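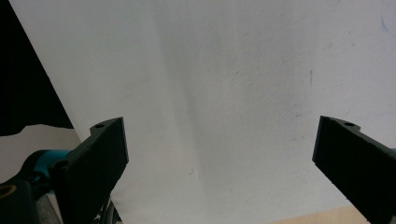 Photo: Mariama Abugri / Wimurside help board

Paper picking demos, wrist view is nearly all white. Keep or bin?

Posted by Mariama Abugri in Grippers and Demos

Sorry if this has been asked, searched and only found stuff on cups. I'm collecting demos with a hand-held gripper for a paper task. Reach in over the sheet, pinch it, fold, let go. Have 255 so far, want to train before the end of July.

Trouble is when I scrub through them a lot of the view looks like the one I've put up. White paper nearly everywhere, two black fingers open at the bottom, a faint crease up the middle and hardly anything else to go on. A couple of tiny marks. Bit of wood showing at the bottom, dark patch top left. That's it.

My worry is the tracking. The pose comes from the same camera and I have a feeling it's drifting when the sheet fills the view. In some runs the path jumps sideways a couple of centimetres while my hand was pretty much still. Hatport (the labelling tool we use) flags those yellow but doesn't drop them.

So, do I:
throw out everything with the paper this close
draw a pattern on the paper so there's something to track
or just leave it and let the trainig sort it out

Don't really want to redo 255. Using Kusach for the pose, default settings, if that matters.

Nkrumah Sulemana replied

Don't draw on the paper!! Did that last year with a grid in marker. Model learned the grid. Gave it a plain sheet and it just hovered.

Put the texture on the table instead. Wood is fine but yours is mostly hidden under the sheet. Use a smaller sheet, or start each demo from higher up so the map gets built from the table edges and whatever's in the background before you go in close. I do a slow sweep first, 10 seconds, side to side, then start the task. Kusach has a setting to build the map from one clip and reuse it for the rest. Turn that on, it's off by default, no idea why.

For the ones you've got, rerun the pose with a map from your best clip before binning anything. I got most of mine back that way. Not all. If the table's been moved between sessions you need a map per session, don't mix them.

The jumps, cut those whole demos. Don't trim the middle out and glue the ends, the actions go wierd at the join.

Also lock your exposure if it's on auto. All that white will push it around and the fingers go to black mush.

Obed Kpodo replied

just get more data. 255 is not a lot for cloth or paper

Dzifa Issahaku replied

Agree with Nkrumah mostly, on the map anyway. Not so sure on smaller sheets. If the real job is big sheets then train on big sheets, otherwise you're solving a different problem.

Would add, look at where the fingers are when the view goes white. Hanging there open for ages while you decide where to pinch? Those are bad examples even with perfect tracking, model learns to wait. Practise the move 2 or 3 times with recording off and then do it in one go. My keepers were all short.

And vary the crease. If every sheet has a fold up the centre it'll go looking for a fold up the centre. Swap sheets every 10 demos, flat ones, bent ones, a bit crumpled, different colour if you have it.

Lighting too, soft light is easy on the eye but the folds barely show. A lamp off to one side gives you a shadow to work with. Do half with, half without.

Mariama Abugri replied

Thanks all. Table did move, twice I think, so a map per session it is. Will rerun tonight and post the count of what survives. Nkrumah, is the map reuse thing under pose or under import? Can't find it in my version.

Nkrumah Sulemana replied

Import. Scroll down, past the camera stuff.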